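4.2 Laundry in occupied homes

Claims that household machines are nearly ready rest mostly on tidy test rooms. The Brudstead trials used homes as they were found, and clothing gave the most trouble.

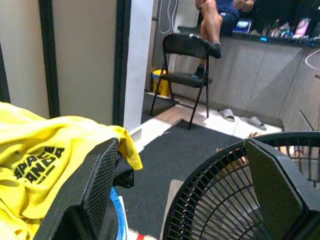
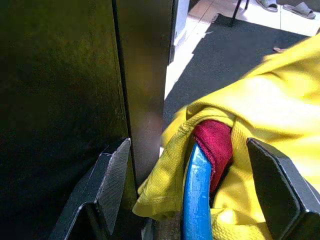 Figure 2. Yellow fabric near the gripper during the Brudstead trials.

Emum Vol. 23, p. 302

A bunched shirt has no fixed shape, and its hem may lie under something else. Petersen counts any lift as a success – a generous rule, in our view. A person sorting laundry also has to free the cloth, keep other items out of it and put it somewhere useful. Until the Brudance score covers those steps, even 3,000 lifts would tell us little about whether the chore can be done.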